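Shared Tables: Clearing Up in the Second-Floor Common Room

Project report, Everyday Spaces module
Ratih Lumenta, Arif Pasaribu, Neema Mabula
Supervisor: Jocelyn Leclerc
Submitted 2022-02-26

1. Background

The common room on the second floor of Osier Hall is used by students from three programs. It has round tables, a wall of shelves and a kitchenette at the back. Over the fall term there were complaints that the tables could not be used because other people's things were on them. Mugs were part of it, but most of the complaints were about paper: leaflets, booklets, cards, handouts and printed menus.

Our project asked a small question. When a loose printed item is left on a shared table, where should it go, and how can the room make that easy? We left out food and dishes, which Brittany Zacharias covered in her own report last year.

2. What we did

In December we put up a notice and collected everything made of paper that was left on the tables at closing time. We ended up with 300 items. We sorted them into four groups: course handouts, event leaflets, small booklets and cards, and everything else. Anything with a name on it was set aside for its owner.

After the break we tried two ways of storing the items. The first was a single deep tray labeled Paper, placed next to the door. The second was a shallow wall rack with 4 slots, one for each group. The rack was a Pelletier model that the department already had in storage, so there was no cost apart from screws.

3. The tables

The round tables turned out to matter more than we expected. A rectangular table has corners, and people push papers into a corner and leave them there. On a round table there is no obvious place to push anything. Things end up near the middle, where they are in everyone's way, and the next person tends to sit somewhere else instead of moving them. We noticed this on the white tables most of all, where even a small card with a bright cover can be seen from the door and makes the table look taken. 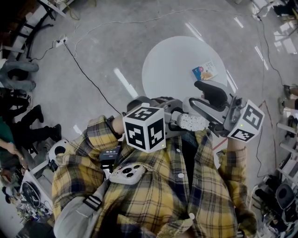 Does one small booklet on a table really need a rule?

It needs a place to go more than it needs a rule. If the right slot is a few steps away and clearly labeled, most people will put the booklet there on their way out.

The size of the item made a difference too. Full-size handouts got picked up and stacked by whoever sat down next. Small flat items stayed where they were. Arif thought this was because they are awkward to lift from a smooth surface, and we agree that it plays a part. A thin card lying flat has to be slid to the edge of the table before you can get a finger under it. We now do this by habit when we clear the room: one hand flat on the card, slide, and catch it with the other hand.

4. Results

The deep tray filled up quickly and nobody looked for things in it. By the end of the trial the bottom layer was mostly crumpled. Two students told us they had seen their own handout go in and had printed a new one instead of digging for it.

The rack worked better. Items stood upright with their covers showing, and people took things out as well as putting them in. The slot for booklets and cards was the most used. The slot for everything else became a mess – we should have expected that – and we ended up emptying it ourselves each week.

We also asked 20 regular users of the room which system they preferred. Most chose the rack. The ones who preferred the tray said it was faster when they were leaving for class.

5. Problems

Our sorting groups were not clear enough. Is a folded event program a leaflet or a booklet? Ratih and Neema sorted the same pile separately and disagreed on several items. We settled it by saying that anything with a staple is a booklet, but this rule was made halfway through and the first part of the pile was not sorted again.

The notice may also have changed what people did. Some users knew we were collecting, and a few admitted they cleared up more than usual.

6. Recommendations

Keep the rack and move it closer to the door, at shoulder height. Remove the fourth slot or label it Recycling. Empty the whole rack at the end of each month and keep named items for one more month in the program office.

We do not recommend more signs on the tables. A sign on a table is one more piece of paper to move.

If another group continues this work, we suggest comparing the round tables with the long ones in the Arnetti reading room, which has the same kind of users and no rack at all.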